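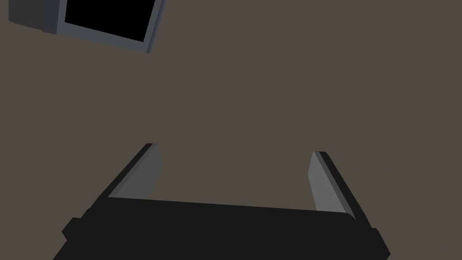
Automating a Sorting Bench: Effects on Operator Tasks
Project report, Mon 26 December

1. Background

Skundach repairs and resells small electrical housings. Parts arrive mixed and are sorted by hand at one bench before they go to cleaning. The work is done by 5 operators across two shifts. In February the company agreed to let our group study what would change if a gripper arm took over the picking step. The control software is Pravow, which the company already uses for its conveyor.

The report covers two questions: which tasks leave the operators, and which new ones appear. Cost was outside our scope.

2. Method

We watched both shifts and wrote down each task at the bench. The picking step was then modeled in simulation with a two-finger parallel gripper over a plain flat surface. The view used for control is from behind and above the gripper. Surface texture and shadows were left out of the model to keep rendering time short. This makes the simulated task easier than the real one, and the results should be read with that in mind.

We ran 233 simulated picks. After the runs we interviewed 4 of the operators with the same list of questions. The fifth was on leave.

3. Simulation results

Most failed picks had one of two causes. In the first, the part lay at an angle to the fingers and the wrist did not turn far enough before closing. In the second, the part was near the border of the camera view and its position was estimated from an incomplete outline. Moving the arm back to a wider starting pose helped with the second cause but made each cycle longer.

Dark faces were also a problem. The position estimate could not tell a black panel from an opening, and it sometimes placed the grasp point inside the part. Operators settle this by touch and did not list it as a difficulty.

4. Changes to the work

Lifting and placing would pass to the arm. Visual inspection would stay with the operators, but it would move to after the pick, at a separate table. At present they inspect while the part is in the hand, so the change adds a handling step for any part that looks doubtful.

New tasks are clearing stopped cycles, checking finger wear at shift start, and entering unknown part types in Pravow. Three of the operators interviewed wanted training on the last item before installation. One said that waiting for a stop signal would be more tiring than sorting.

Shift pairs now swap places when one person's wrists get sore. With the arm in place only one person is needed at the bench, and the swap would have to be scheduled.

5. Open points

The Mollel finger pads proposed by the company have not been tested. The runs should be repeated with a textured surface and mixed lighting. Staffing for the second shift has not been decided.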